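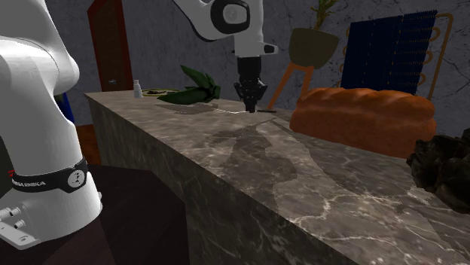
Dranville Film Society | Science Fiction & Fantasy Group
Newsletter, July 2025

The long way home: an evening with "Rulamen"

Well, we finally got to see it. Those of you who have been with the group for a while will know that "Rulamen" has been on our wish list for longer than most of our folding chairs have lasted, and last month, thanks to a good deal of letter writing, a print came to us at the Leinonen and we ran it from beginning to end with the lights down and the side door propped open for the heat.

For anyone who missed it, the story is simple enough. A salvage ship called the Pivov is on its way back from a job that didn't pay, with a crew of seven who are all sick of each other, when they come across a weather station floating where there is no weather. They go aboard, they take something they shouldn't (a box of glass plates, which the cook thinks he can sell), and from there on the ship will not go in a straight line. That's really all that happens for the first hour. The navigator plots the course, everybody goes to bed, and in the morning they are back beside the station with the same light blinking in the same window.

I know some people found that first hour slow, and I heard a fair amount of shifting around behind me, but I have to say I loved it! There is a long stretch where the captain just walks from one end of the ship to the other, checking doors, and you get to know every corridor so well that later on, when one of the doors is on the wrong side, the whole room gasped. Or at least our row did. I don't think a newer picture would have the nerve to leave a camera on a man trying a door handle for that length of time.

The model work is wonderful too. Toivo Kallio, who gave the introduction, told us the Pivov was built at 2 different sizes, a big one for the close passes and a little one for the shots where she drifts off into the dark, and that the big one was covered with 300 bits and pieces out of old model kits and broken radios. He had us looking out for the spot where the paint changes color along the belly of the ship, and sure enough it does, right after the second docking. I would never have caught it. Toivo also passed along the story that the sound of the engines is a washing machine played backward, although he did warn us that he got this from a fan magazine and would not swear to it in court.

Now, the ending. I won't give it away in print, because we may well show it again, but we stood on the sidewalk arguing over it until the streetlights came on. One camp says the cook never left the station at all and that the man we see in the last reel is something wearing his coat. The other camp, and I'm in it, says the plates are a record of the trip itself, and that the crew are only watching what they have already done. If you go back to the scene with the broken cup you'll see why I think so. Rigoberto Tovar ran the projector and so has seen the last reel more often than any of us, and he says both camps are wrong, and then wouldn't tell us what he thinks. We'll get it out of him at the next meeting.

A few words on the print, for those who care about such things as I do. It was 16 mm, a bit pink in the second half, with one bad splice where the doctor opens her notebook. We lost a line of dialogue there, and it's the one where she says how long they've been gone, so if you were confused at that point, it wasn't your fault. The subtitles were on the yellow side but easy to read from the back.

I should mention that there is a sequel of sorts, made for television some years later with a different crew and a much smaller ship. I've only seen pieces of it. The station comes back, and there's a nice scene with a radio operator who keeps answering her own calls, but the monster, once they decide to have a monster, is a letdown, all elbows and wet rubber. If there's enough interest we could show an episode before the main feature one evening and make up our own minds.

The next big event is our October double bill, which will be back at the Leinonen with its 500 seats and its one working water fountain. The titles aren't settled. Suggestions can go in the notebook by the coat rack or be handed to Toivo, and please write the year of the film next to the title, as we had a terrible mix-up last time between two pictures with the same name. Bring a sweater, too, as the heat doesn't usually get turned on until November.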